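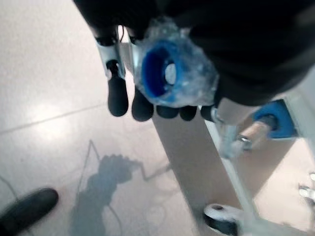

A robotic hand holding a crumpled plastic bottle with a blue cap.

The Clonham Drift was a public art project held each May in the canal town of Clonham, in which artists showed work on moored barges that were free to shift with the current. It was founded by the Swedish curator Tuva Sjögren, who had been refused the use of the town hall and took the refusal well.

The first edition brought together 11 artists and 9 barges, an imbalance settled by asking four of them to share. Two of the four later exhibited as a duo under the name Miltura. The other two have not spoken in print about the experience.

Works were not labeled. Visitors received a folded map showing where each barge had been that morning – a document the Pellton Review called "accurate in spirit." The best-known piece, Baird, was a sound installation made up of 87 doorbells, and it remains the only artwork to have been answered by residents on both banks.

Attendance at the final edition was 3198, a figure that includes everyone who crossed the footbridge. The town withdrew its mooring permits on November 21, 2022, citing navigation. Sjögren replied with an open letter, printed on sailcloth and hung from the bridge, where it covered the sign giving the clearance height.

Most of the barges have returned to carrying gravel. Baird is in storage in Pellton, disconnected.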